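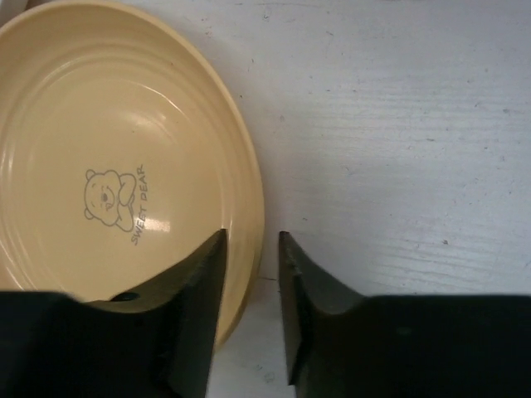
Maeve Phelan wrote that the unit had stopped gripping round tableware by the rim and that she wished to know whether the fault was covered under the evaluation agreement.

Ticket status: Open, under review
Product: Sulley two-arm tabletop kit, evaluation licence
Supplier: Climora Support
Site: Kourkoulas Hospitality Training Centre, back-of-house lab
Priority: Normal

Summary of report
The customer is assessing the kit for the sorting of plates, bowls and serving trays. Since the gripper fingers were replaced, the rim grasp routine closes short of the commanded width and then returns error 83. The routine is reported to complete normally with flat woven trays. The customer has asked for a written response before the purchasing meeting on Friday.

Entry 1, Climora Support
The customer was asked to supply the controller log and to confirm the firmware version on each arm. Both were received the same afternoon. The log shows error 83 on the left arm only. This code is raised when finger travel at the end of a close command differs from the stored calibration by more than 5 mm.

Entry 2, Climora Support
The calibration file on the left arm predates the finger replacement. The customer was advised to proceed as follows:

Stop all running programs and move both arms to the park position.
Open the service menu and select Gripper, then Travel Calibration.
Clear the stored values for the left arm.
Run the full open and close cycle with nothing between the fingers.
Save, and restart the controller.

Entry 3, Climora Support
The customer reported that error 83 had cleared. The rim grasp was then tested on glossy plastic dishes, and slippage was recorded on the lift. The default grip force for the profile in use is 30 per cent, a setting intended for matte and textured surfaces. The customer was referred to the smooth surface profile in the grasp library and asked to repeat the test with a mixed table layout of plates, trays and a plate in a bin. 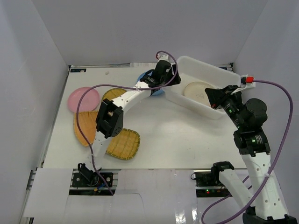

Could someone please confirm whether the smooth surface profile has to be loaded on each arm separately, Cledwyn Price asked, and whether changing it will affect the pick order we have already programmed?

Entry 4, Climora Support
The profile is stored per arm and must be loaded on both. Pick order is held in the task file and will not be altered. Customers are reminded that the two arms share a keep-out zone along the centre of the table. Where a bin is placed across that zone, the second arm will wait until the first has withdrawn. This is normal behaviour and should not be logged as a fault. If the delay is not acceptable, the bin may be moved to one side and the layout re-taught.

Entry 5, Climora Support
A cycle of 240 lifts using the smooth surface profile was requested as the acceptance test. The customer has asked that the results be reviewed by Frans Van Rooij at our Pikholm office, and this has been arranged. Finger replacement and recalibration are both covered under the evaluation agreement, and no charge will be raised for this ticket.

Outstanding items
Acceptance test log, to be uploaded by the customer.
Amendment to the finger replacement instructions, which currently omit the calibration step. Assigned to the documentation team.
Written response for the purchasing meeting, to be issued by Climora Support by Friday noon.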